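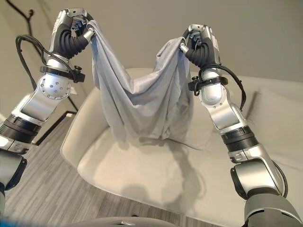 [Hornum-Home] Re: T-shirts left on the sofa, and where to fold them

Replying to the list since two other people asked me the same thing off-list.

On Sunday a member in Taslow wrote:

> Our laundry comes out of the dryer and goes onto the sofa, and
> then it stays there. By the time I get to the T-shirts they have
> creases across the front that don't come out when you wear them.
> We don't have a table near the laundry, and the bed is upstairs.
> The sofa is a pale one from Zulance and the seat is deep, so I
> have been trying to fold on that, but the cushion is curved at
> the front and the shirts slide.
>
> Is there any way to do this on a sofa, or should I give up and
> buy a folding table? I would rather not have another thing to
> store. Also, does anyone still have the fold chart that was sent
> around for the Yoshida drawers? The link in the archive is dead.

I fold in the living room too and have for years. You can do it on a sofa. What matters most is what you do with the shirt before it touches the seat.

Hold it up first. Take one shoulder in each hand, right at the seam where the sleeve starts, and let the shirt hang. If you hold it by the neck, the middle stays up and the sides droop. Give it one good snap downward, then let it hang for a few seconds. A thin jersey shirt will drop most of its soft wrinkles just from that. The hard creases won't go, and those need steam or another wash.

I do this standing in front of the seat so I can lower the shirt straight down onto it, hem first. Let the hem land near the front of the cushion and bring the shoulders back toward the backrest. If you throw the shirt down flat, air gets under it and you have to smooth it all over again.

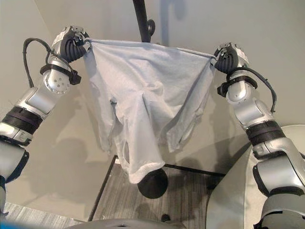
Does it matter whether the shirt is face up or face down when you lay it out?

Face down is easier for T-shirts, because the sides and sleeves fold in toward the back and the front ends up on the outside with no lines down the middle. For anything with a printed front I do the same.

About the sliding. A rounded seat will always do this, whoever made it. I keep a bath towel folded once and put it across the cushion, set back from the front edge. The shirt grips the towel, and the towel grips the upholstery. A pillowcase is too slick. You can also use a large hardcover book or a tray under the towel if your cushion is very soft, but try it without first.

With the shirt face down on the towel:

Smooth from the collar to the hem with the flat of your hand. Then from the middle out to each side. Don't pull on the sleeves, they stretch.

Fold one side in so the edge reaches the middle of the back. Turn the sleeve back on itself so it lies inside the folded part.

Do the other side the same way. You should have a long rectangle with the collar at one end.

Bring the hem up to just short of the collar, then fold again in half or in thirds depending on the drawer.

If the fabric bunches at any point, don't try to press the bunch flat. Pick up the layer it is in, pull it straight, and lay it down again. Pressing is how you get that short diagonal crease near the armpit that shows all day. I also see people grab a handful from the middle of the shirt to move it over to the pile, and that undoes most of the work.

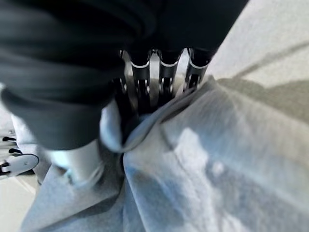 Slide your hand under the whole thing instead, palm up, and carry it that way.

On leaving laundry on the sofa, I can only tell you what works in our house. The shirts come out of the dryer first, while the rest keeps tumbling. They take me 7 minutes for a normal load. Socks and towels can sit there until after dinner and be no worse for it. We also dropped the washer spin to 800 for the shirt load. They come out wetter and need longer in the dryer, but they are not wrung into ropes the way they were at the faster setting. If your machine has only the one speed, shake each shirt before it goes into the dryer.

If you really can't fold right away, lay the shirts over the backrest one at a time, with the fold at chest height. Several on top of each other is fine. What does the damage is a shirt hanging off a cushion corner or twisted over a throw pillow, because all the weight hangs from one spot and the cloth sets that way as it cools. I move the throw pillows to the armchair before I start, otherwise things end up on them.

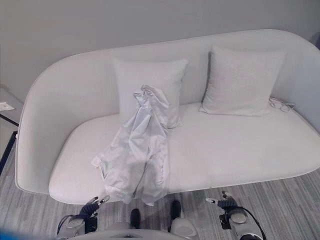 One caution for pale upholstery. New dark shirts and jeans can leave dye on it if they are even a little damp. Ours has a faint blue patch on the seat from a pair of jeans and I have not been able to get it out. Put the towel down before the laundry basket gets emptied, and use a white towel or one that has been washed many times. Check the seat for lint afterward as well. A damp rubber glove picks it up better than the roller does, at least on a woven fabric.

About buying a table. I had one of the narrow ones that hook on the wall and gave it away. It was fine for folding, but it filled up with mail. If you do buy one, measure the shirt with the sleeves out before you choose. The one I had was 390 mm deep and a men's large hung over both sides. The sofa with a towel gives you more room than that.

I do have the Yoshida chart, on paper only. The short version is that the shallow drawers want the shirt folded in thirds and standing on edge, and the deep ones want it folded in half and stacked flat. I will scan it and send it to the list when I find it. If anyone else has a clean copy, please post it, since mine has a coffee ring over the part about sweaters.

I have no good advice on dress shirts. We hang ours.

--
To leave the Hornum-Home list, send a blank message with "unsubscribe" in the subject line.
Please trim quoted text when you reply.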